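Category: Cells / Maintenance / Data cards

Last updated: May

# Pinell garment cell – setup and upkeep card

Covers the single-arm garment cell at Daltville: mechanical setup, wrist camera, gripper service and the layout of the recorded episodes. Read it before changing fingers, panels or lighting. The teleoperation software is documented in the Clovis repo and isn't repeated here.

Maintainer: Mavis Iwasaki

## Contents

- 1043 episodes, wrist camera plus joint states
- `calib/` – hand-eye and finger-zero files, one per service
- `service_log.csv` – fastener checks, pad changes, faults
- `notes/` – free text from operators, unedited

## Enclosure

The work area is bounded by printed panels on an aluminium extrusion. Metal strips run where panel meets floor, and the floor is a pale board. The print is dense florals, left in place on purpose: background clutter is part of the dataset. Don't swap a panel for a plain one between episodes without raising the `bg` field in the metadata.

Paint smudges on the floor board are permanent. Wipe the board with a damp cloth only. Solvent lifts the surface and changes its colour under the Holanda lamps, and episodes from either side of that change won't match.

Keep the strip joint at the back corner flush. Thin cotton snags on a raised end, and the arm faults on wrist torque before the operator feels anything.
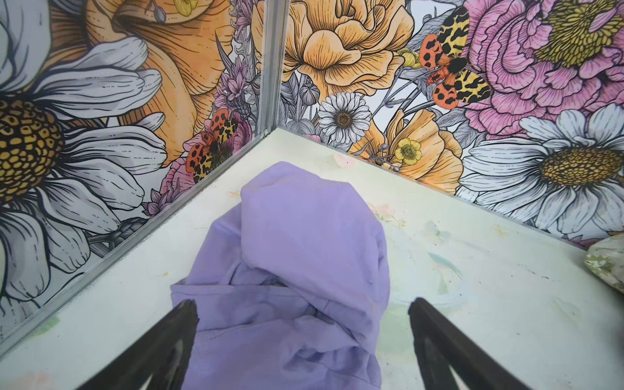 Fingers open either side of a lavender cloth, back corner of the enclosure.

## Fingers and wrist camera

Fingers are matte black, tapered, fitted as a matched pair. Never replace one alone. After fitting:

1. Power down at the cell isolator, not from the software.
2. Seat both fingers and nip up the screws by hand. Torque to the value on the label inside the tool drawer.
3. Run `finger_zero` three times. If the readings differ by more than 3 counts, strip and reseat.
4. Check that both tips show in the wrist view. If one has drifted out, the camera bracket has moved – redo hand-eye before recording.
5. Cycle the gripper 100 times empty, then check the screws again.

Lint collects at the finger roots. Brush it out at the end of each shift. Compressed air pushes it into the slide, and that was the cause of nearly every slow-close fault in the log.

## Grip force

Force is set per session in `grip.yaml`. The default is level 5, which suits single-layer cotton. Fleece and other thick cloth can be held at the same level but need a slower close. Pinching a fold in a mixed heap is the hardest case for the current fingers, as the pads may take up the layer underneath as well. Label those grasps `multi` if more than one garment lifts.

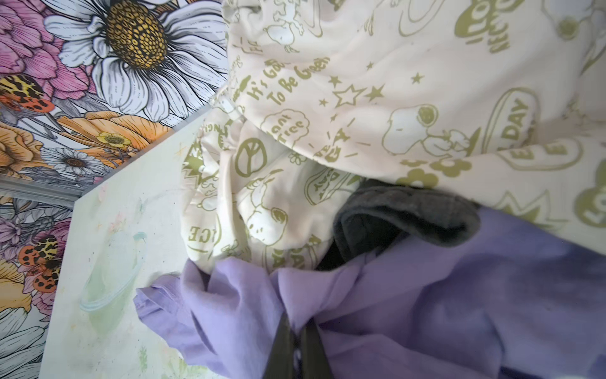 ## Known issues

- Printed garments against the printed panels confuse the segmentation masks. Masks for heap episodes are hand-corrected only where `mask_src` is `manual`.
- Wrist exposure is locked at start-up. Cream and white items clip if the cell is powered on with the room lights off.
- Early episodes have no `bg` field. Treat them as `bg: 0`.
- Finger-zero files made before the second bracket was fitted are kept for reference and shouldn't be loaded.

## Reporting a fault

Write it in `service_log.csv` before clearing it on the pendant. Include the episode number, the grip level and the garment ID. Calibration queries go to Mavis.

We use cookies to remember your display settings. Accept / Manage preferences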